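Every spring somebody in our shared workshop proposes building a robot arm, and this year I was the one who said yes. My opinion, after 34 evenings of it, is that most of us start with the wrong part. We argue about motors and software and leave the fingers until last.
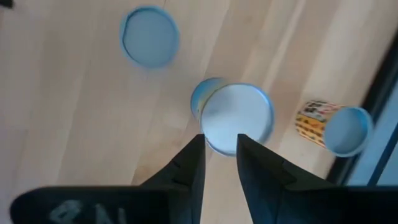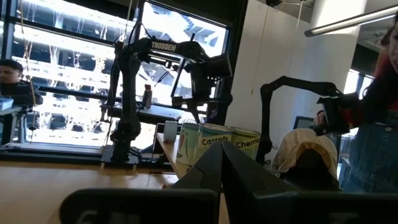

Fingers decide what an arm can do, and a home builder can change them for very little money. Mwangi Mfaume and I printed our first pair square and blunt, copied from a drawing he liked. They pushed things over. A tapered finger can get down between cups standing close together, while a broad flat plate with a slanted tip seems to me a better bet for a can. I would make both shapes before spending another 200 pounds on a stronger shoulder.

Neema Masanja disagrees. She thinks a weak arm with good fingers is still a weak arm, and our Altness build does sag when it reaches out. Fair enough - but a sag can be measured and allowed for. A bad grip is different every time.

We have left the shoulder alone until January. The next two pairs of fingers are on the printer.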